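Ukinley Community Hall
Kitchen and Dining Room Safety Checklist
With comments from the October walk-through

Mark each item OK, FIX, or N/A. Anything marked FIX gets a comment and goes on the repair sheet by the back door. Comments from the last inspection are left in so the next person can see what was already known.

1. Exits and walkways

1.1 Front doors open fully and latch on their own. OK

1.2 Side exit clear inside and outside. FIX
Comment: Door is fine. Two folding chair carts were parked within reach of the swing. Moved them to the storage hall. Same comment as last time.

1.3 Exit signs lit. OK
Comment: Sign over the side exit is dimmer than the front one. Readable from the far wall, so it passes, but order a replacement lamp.

1.4 Walkway from kitchen to dining room free of cords, mats with curled corners, and boxes. FIX
Comment: Rubber mat at the kitchen doorway is curling at one corner. Tape will not hold on this floor. Replace the mat.

1.5 Outside steps and handrail. OK
Comment: Rail is tight. Paint is coming off the bottom post, cosmetic only.

2. Fire safety

2.1 Extinguisher in kitchen mounted, pin in place, gauge in the green. OK

2.2 Extinguisher in dining room, same checks. OK
Comment: Tag is hard to read. Ask Vavance to write the new one in marker at the next service.

2.3 Smoke alarms sound when tested. OK
Comment: Tested all of them. The one by the restrooms takes a long press.

2.4 Hood filters clean, no grease dripping at the corners. FIX
Comment: Filters were put back damp and one is seated crooked. Pull, dry, and reseat. The hood itself is clean.

2.5 Nothing stored on top of the range or within reach of a burner. FIX
Comment: Roll of paper towels on the back shelf over the range. Removed.

3. Electrical

3.1 Outlets near the sinks trip and reset. OK

3.2 No extension cords in permanent use. FIX
Comment: The coffee maker is on a brown household cord again. It draws too much for that cord. The cord has been thrown out. Plug the coffee maker straight into the wall outlet at the end of the counter, even if that means it sits farther from the window.

3.3 Panel door closes, circuits labeled. OK
Comment: Circuit 11 is labeled "misc." It feeds the dining room wall outlets on the parking lot side. Relabeled.

3.4 Appliance cords free of cuts and scorch marks. OK
Comment: The Wenico warming cabinet cord has a flat spot where a table leg sat on it. Jacket is not broken. Look again next time.

4. Tables, linens, and serving ware

4.1 Table legs locked, no wobble under hand pressure. FIX
Comment: One of the long tables has a loose brace. Turned upside down in storage with a note on it. Do not put it back out until the bolt is replaced.

4.2 Tablecloths hang clear of the floor on sides where people walk. OK

4.3 Baking dishes and trays free of chips, cracks, and flaking coating. FIX
Comment: Two dishes had chipped rims and were discarded. The rest are fine. Check the rim with a fingertip as well as by eye.

4.4 Hot dishes go on a trivet, never straight on a cloth. N/A
Comment: No hot food out during the walk-through. There are enough trivets in the drawer under the pass-through.
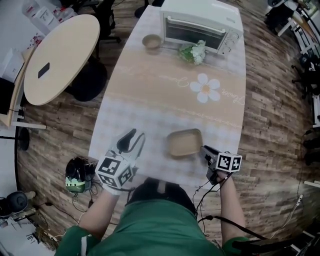 Ukinley Community Hall, Buildings and Kitchen Team

4.5 Sharp knives stored in the block or in sleeves. OK
Comment: Bread knife was loose in the utensil drawer at the start and has been put in a sleeve. The sleeve is a bit short for it.

5. Food storage

5.1 Refrigerator at 40 degrees or below. OK
Comment: Log sheet has blank lines on it. The thermometer was reading fine, but an empty line tells us nothing. Fill it in when you open up.

5.2 Freezer door seals all the way around. FIX
Comment: Frost building on the hinge side. Wiped the gasket with warm water and it closed better. If the frost comes back, call Bepari for a new gasket.

5.3 Food kept 6 inches off the floor. FIX
Comment: Flour bags on the pantry floor under the bottom shelf. Moved up. The bottom shelf has room if the empty jars go to recycling.

5.4 Containers labeled and dated. OK
Comment: One unlabeled tub in the refrigerator, thrown away.

6. Cleaning supplies

6.1 Chemicals stored away from food and in original bottles. FIX
Comment: Spray bottle with no label under the hand sink. Emptied and tossed. If you mix a cleaner, write what it is on the bottle.

6.2 Mop bucket emptied and hung. OK

6.3 Gloves available in more than one size. FIX
Comment: Only large left. On the order list.

7. First aid

7.1 Kit on the wall, sealed, in date. FIX
Comment: Burn gel is out of date. Bandages are low. Everything else is fine.

7.2 Emergency numbers posted by the phone. OK
Comment: The sheet still has the old repair line for the boiler. Crossed out by hand. Needs a fresh print.

Repeat items

Items 1.2, 3.2, and 5.3 were also marked FIX last time. If they show up a third time they move to the building meeting agenda. The roof over the dining room has not been patched since 2000 and is outside this checklist, but the ceiling stain near the side exit is larger than it was in spring. A photo of it is clipped to the repair sheet.

Return the completed checklist to the office tray. Keep the yellow copy in the kitchen binder.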